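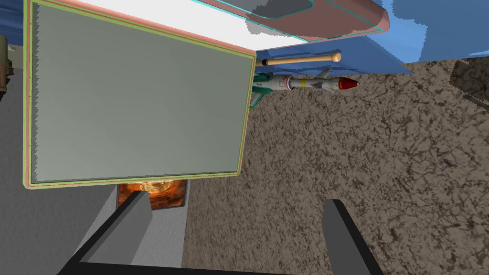 Sunday, after close

Second go at the portable fryer question. Kavitha Varghese wants an answer before we commit to the market stall and I would like to give her one that isn't a guess.

The claim from Saltine (the rep, not the brochure, the brochure is vaguer) is that their countertop unit holds temperature through back-to-back baskets "like a full-size floor model." I have heard this from three suppliers now and have yet to see it. So: same potatoes, same cut, same oil as the shop, and our own probe, not the readout on the front.

Setup. Oil to 180 C by the probe. The front panel already said 180 when the probe said 172, so the panel is no use to us and I taped over it. Basket one went in at the weight we'd sell as two large portions.

Basket 1: dropped to 161, back up in a bit under three minutes. Fine. Chips good.
Basket 2: straight after. Dropped to 155, slow coming back. Chips okay, a little pale at the thick end.
Basket 3: straight after. Dropped to 149 and was still under 170 when I pulled them. Greasy. I wouldn't serve them and I ate most of them anyway.
Basket 4: waited for full recovery first. Good again.

So it can do the job if you let it rest, and a lunch line doesn't let you rest. The rep's answer by phone was that we were overloading it. Maybe. I weighed the load against the sheet in the box and we were at 80 percent of the stated maximum. If 80 is too much, then the maximum on the sheet is not a maximum in any sense I understand.

Kavitha's point, and it's fair, is that the Ulthorpe market is not our Friday night. She thinks 19 orders an hour at the peak. I'd like to know where 19 comes from. The organizers gave it to her and they want to rent us a pitch. If it is really 19 then one unit probably scrapes by. If everybody turns up at half past twelve, which is what people do, it doesn't.

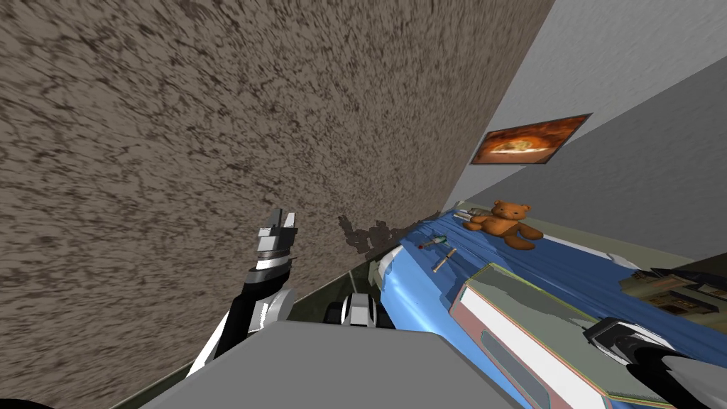

Wall texture and framed print, rendered.

Tried the batter as well while the oil was hot. The Flultby mix is sold as staying crisp for over 2 hours in a closed box. Fried six pieces of haddock, boxed them, opened one every fifteen minutes. First one crisp. Second one crisp on top, soft underneath. Third one soft all over. I didn't carry on to two hours because there was nothing left to learn. To be fair to Flultby, our own batter did about the same, maybe slightly worse on the underside. The difference is that ours doesn't cost extra or come with a promise.

Vented boxes helped more than either batter. Punched four holes in the lid with a skewer and the piece at thirty minutes was still decent. Need to repeat this, one box proves nothing, and I had probably let that piece drain longer than the others. I didn't time the draining. Should have.

Mao came up again as the fallback. It's the bigger twin-tank unit, and it needs more power than the pitch gives us on the standard hookup. Kavitha says there is an upgraded hookup. I asked what it costs and the organizers haven't replied. Until they do I'm treating it as not available.

Oil at the end: darker than I'd expect after a short session. Strained it and kept a jar, labeled, on the shelf over the prep sink. Please don't throw it out. I want to hold it next to the shop oil after the same number of baskets. Might only be crumbs from the fish, in which case my fault for doing both tests in one tank.

To do
- Repeat baskets 1 to 3 at half load. If basket 3 holds above 165 I'll stop complaining.
- Vented vs. plain boxes, three of each, drain time fixed at 60 seconds.
- Get the hookup price in writing.
- Second probe. Ours reads 79 in water that the kitchen thermometer calls 80, so it's close, but I want two that agree before I argue with the rep again.
- Ask for the market's figures from last season by the hour and not by the day.

No order to Saltine until the half-load run is done. Kavitha has the loan unit booked through the end of the week, so it has to be Wednesday evening or not at all.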